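Zisus Bin Picking Demonstration Program
Progress Report to the Havia Fund
Reporting period ending 24 February 2026

1. Purpose of this report

This report describes the work carried out under the Zisus grant since the interim statement submitted in July. It covers the collection of picking demonstrations at the Bilyk laboratory, the condition of the resulting records, spending against the approved budget lines, and the work planned for the remainder of the grant. It is submitted under the reporting terms of the grant agreement and should be read together with the financial schedule sent under separate cover.

2. Summary

The laboratory has recorded 1215 picking attempts with mixed household objects. Of these, 290 have been reviewed and released to the training group. A further 348 have been reviewed and returned for correction of their labels. The rest are waiting for review. Collection is on schedule. Review is behind schedule, and the reasons are given in section 5.

One change to the work plan is requested. It concerns the order in which the second and third object groups are collected and does not affect the total amount of the grant.

3. Background

The Zisus project was funded to produce a body of recorded examples from which a picking system can learn to remove unfamiliar objects from a shared bin. The original proposal observed that most of the records available to the project at the time had been made with boxes and cans placed singly on a flat surface. A system trained on those records performed well on boxes and cans. It performed poorly when objects lay against a wall, touched one another, or had no obvious flat face to grip.

The fund agreed that the new records should therefore include soft, hollow, clear and irregular objects, and that these should be presented together. It was also agreed that failed attempts would be kept in full and labeled as failures. This second condition has shaped much of the work. A failed attempt takes as long to record as a successful one and considerably longer to label, as the reviewer must decide at which point the attempt went wrong.

Control software for the arm, together with the recording and labeling tools, is maintained under the name Atum. The version in use during this period is the one described in the annex to the July statement, with the changes listed in section 6.

4. Collection work

Collection is carried out in sessions. At the start of a session the operator selects objects from the current group, places them in the bin according to a layout sheet, and confirms the layout in Atum. The operator then guides the arm through one attempt on a named target object. The recording contains the path of the arm, the gripper commands, and the view from a fixed camera. Once the attempt ends, the operator enters a first label and either resets the layout or continues with the objects as they now lie.

The proposal called for every attempt to begin from a fresh layout. After the first sessions the laboratory relaxed this rule with the fund's written consent. Objects that have been pushed or tipped by an earlier attempt settle into positions that do not occur when a person sets them down by hand, and these positions are useful to the learning system. Each record now states whether it began from a sheet layout or from a continued one.

The first object group was chosen to place rigid and flexible objects side by side, and to include at least one clear object in every layout. Footwear is part of this group at the request of the training group. A shoe offers several places to grip, and the better choice among them changes with the way the shoe is lying.
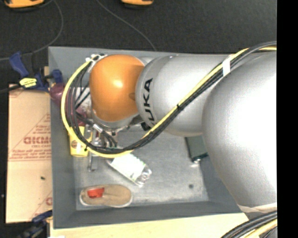 Figure 1. KUKA arm over the collection bin, with a slip-on shoe, a clear plastic bottle and other objects in place.

Clear objects remain the most difficult part of the group. Labels on bottles help the system to locate them, while the unlabeled ends are often missed or placed too far from the camera in the depth estimate. The laboratory has begun turning bottles between layouts so that the label does not always face upward. Attempts on bottles with the label hidden are being recorded under a separate code, which will allow the training group to weigh them as it sees fit.

Objects near the bin walls form the second area of difficulty. The operator must approach at an angle that keeps both the gripper and the cable bundle clear of the rim. In the first sessions operators tended to avoid such targets when the layout sheet left the choice open. The sheets now name the target in every case, and the share of attempts made close to a wall has risen to the level set out in the proposal.

5. Review and release

Each recording is examined by a reviewer who did not operate the arm in that session. The reviewer confirms the target, the outcome, and the time at which the gripper first touched the object. A record is released only when all three entries agree with the recording.

Most of the returned records share one fault. Under the first version of the label guide, operators were asked to mark an attempt as a success if the object left the bin floor. Some operators applied this to objects that were lifted briefly and then dropped back. Others marked the same result as a failure. The guide has been rewritten. A success now requires that the object be held above the rim for the full waiting time set in Atum, and a separate entry is used for objects lifted and dropped. The 348 returned records are being relabeled under the new wording. No recording has to be made again, as the outcome is clear from the existing material.

The delay in review has a second cause. The review budget assumed that one reviewer could keep pace with one operator. This held for simple layouts. In crowded layouts the moment of first touch is frequently hidden by the gripper or by its cables, and the reviewer must compare the recording with the force readings before making an entry. A second reviewer has been trained from existing laboratory staff and began work near the end of the period. The cost is met from the unspent travel line and is shown in the financial schedule.

6. Equipment and software

The arm has performed reliably. Two stoppages were recorded, both caused by a loose connector in the gripper wiring. The connector was replaced, and inspection of the wiring is now part of the opening checklist for each session. The routing of the cable bundle along the arm was also revised to allow the wrist more freedom to turn. A longer loop at the wrist gives the required slack but can block the camera's view of the target. The laboratory is comparing several lengths and will settle on one before the next object group is started.

The following changes were made to Atum during the period:

The layout confirmation step now stores a still picture of the bin before each attempt.

The operator can no longer close a record without entering an outcome.

Force readings are stored with the same time stamps as the camera recording. They were previously kept in a separate file and had to be matched by hand.

Records can be filtered by object, layout type and review status.

A fixed position for the bin was found to matter more than the proposal had allowed for. Small movements of the bin between sessions led to differences in the recorded paths that had no connection with the objects. The bin position is now checked against reference marks at the start and end of every session, and the result is entered in the session log.

7. Early use by the training group

The 290 released records have been used for one trial training run. The purpose of the run was to test the file format and the loading tools, and its results should not be taken as a measure of the final system. The format was accepted without change. The training group reported that the failure records were easy to separate and asked that the cause of failure be entered from a fixed list in place of free text. The laboratory has agreed, and a draft list is under discussion.

The training group also asked for more attempts in which the target is partly covered by another object. There are 293 such attempts among the recordings made so far, most of them still awaiting review. They will be moved to the front of the review queue.

8. Requested change to the work plan

The approved plan places the soft goods group second and the small hardware group third. The laboratory requests permission to reverse this order. The gripper fingers now fitted are suitable for small hardware, while soft goods will require a different pair, and delivery of that pair has been delayed by the supplier. Reversing the order would allow collection to continue without a break. The number of attempts planned for each group would remain the same.

9. Work planned for the next period

Relabeling of the returned records will be completed first, followed by review of the partly covered targets and then of the remaining backlog. Collection of new attempts will continue at the present rate unless the backlog grows further, in which case one session in each cycle will be given over to review. The list of failure causes will be agreed with the training group and added to Atum. The final cable arrangement will be documented with measurements so that it can be restored after maintenance.

The laboratory asks the fund to reply to the request in section 8 before collection of the first group is closed. Session logs, the revised label guide and the draft list of failure causes are available to the fund's technical adviser on request.

Submitted on behalf of the Zisus project, Bilyk laboratory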